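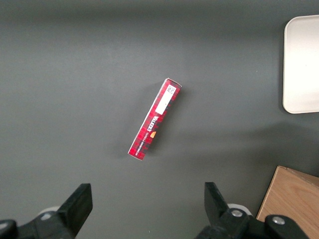
Jolien Willems asked after our January letter why her moving average crossover gives so many false signals on the 15-minute chart, when the same settings work quite well for her on the daily chart. Several other readers have written with the same complaint, so I will use this month's indicator corner to answer it.

A moving average is only a summary of past prices. When you put a fast one and a slow one on the chart, the crossover tells you that recent prices are now higher (or lower) than the older ones. On a daily chart each bar contains a full day of buying and selling, and much of the small noise has already disappeared inside the bar. On a short chart the noise is still there. The fast line follows it, crosses the slow line, comes back, and crosses again. Every crossing looks like a signal, and every one costs you the spread if you trade it.

The first thing I would look at is the market condition. Crossovers need a trend. In a range they will lose money slowly, and no choice of periods will repair this. Before I take a crossover I look at the slope of the slow line. If it is almost flat, I wait. This is a simple rule and it removes many of the bad trades, although it also makes me enter late on some of the good ones. I accept this.

The second thing is volatility. I use the Average True Range with its usual setting of 14 bars. When the ATR is very low compared with the spread, there is no room for the trade to pay for itself. On some pairs this is the case during most of the quiet hours between the New York close and the Tokyo open. A reader who trades only in the evening may see mainly this part of the day, and then the indicator looks much worse than it is.

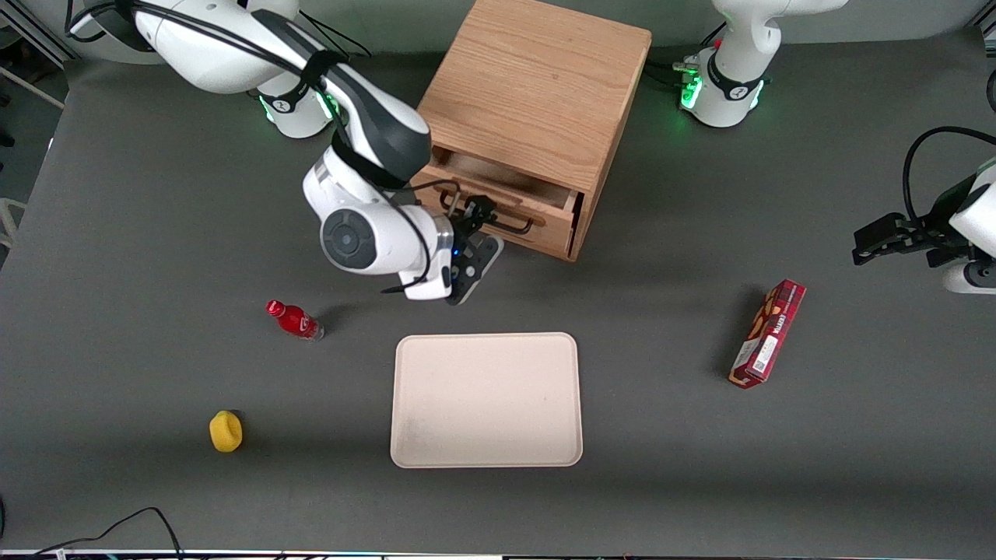 Fiifi Addo disagrees with me on the slope rule, and writes that by the time the slow line is clearly rising, half of the move is gone. He prefers to take every crossover in the direction of the daily trend and to keep the stop tight. I think this is a fair method. It asks for more patience with small losses than I have myself, and you must be honest in your records about how many of them there were.

On the subject of records, I went back through my own test file for this strategy. It contains 1,493 crossovers on the short chart, without any filter. I will not print the profit figures here, as they depend very much on the broker's costs, but I can say that most of the losing trades came in groups, one after another, inside the same range. When I tested with the slope filter, these groups became shorter. They did not disappear.

If you wish to try this yourself, please test on a demo account first and write down the spread at the time of each entry. Many platforms show results in the tester with a fixed spread, and this is too friendly for short charts. In Varkemus you can change it under the test settings – the field is empty when you install the program, and an empty field is read as zero. In Trukance the spread is taken from the price history, so you only need to check that the history has no holes.

Two readers also asked if an exponential average is better than a simple one. It reacts faster, so it gives you earlier entries and also more false ones. I would choose one kind and stay with it for the full test. Changing the kind and the period at the same time makes the results very difficult to read.

Next month I will write about stops based on ATR. Questions on that subject can be sent by reply to this letter.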